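List: sim-manipulation
Subject: Re: [Drodau] wrist view policies and frames with no object in them
From: Thomas Sorrentino
Date: December 23, 2024

On the earlier thread, the Sirnberg group wrote:

> We retrained on the Zanetti split and see the same drop you reported
> in September. Is it the renderer, or the empty frames? Our success
> rate barely moves when we change the lighting. Also, do you mask the
> fingers before the encoder?

It is mostly the empty frames. We went through the wrist camera stream from the Drodau simulator and pulled every frame in which only the gripper and the background are visible. Out of 3,245 frames in the validation set, 881 fall in that group. The encoder gets almost nothing from them except the fingertips and a smooth shading gradient, and the policy head still has to output an action.

We do not mask the fingers. Masking removed the only sharp edges in these frames, and the predicted actions got noisier. A typical member of the group, gripper open:

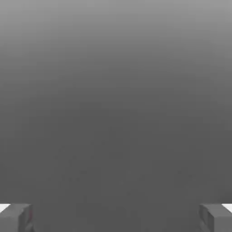

Page last modified: December 23, 2024

With input like this, a single-frame policy has no way to tell one approach direction from another. The gray field gets lighter toward the top, and the model seems to use that as a cue for camera pitch. We tested this by flattening the gradient and leaving the fingers alone. Pitch error went up, while gripper command error stayed where it was.

The fix that worked for us has two parts. First, feed the last 5 frames instead of one, so the model keeps some memory of when a target was last in view. Second, down-weight the action loss on empty frames during training. Dropping them completely was worse - the policy then drifted whenever it lost the target at test time.

On lighting, I agree with your result. We tried 2 other light setups in the Zonex config and the differences were within seed noise. I would not spend more time there.

The frame index list and the loss weights are in the Drodau repository under the Zanetti split. If your count of empty frames differs from ours, please send the threshold you used.

Thomas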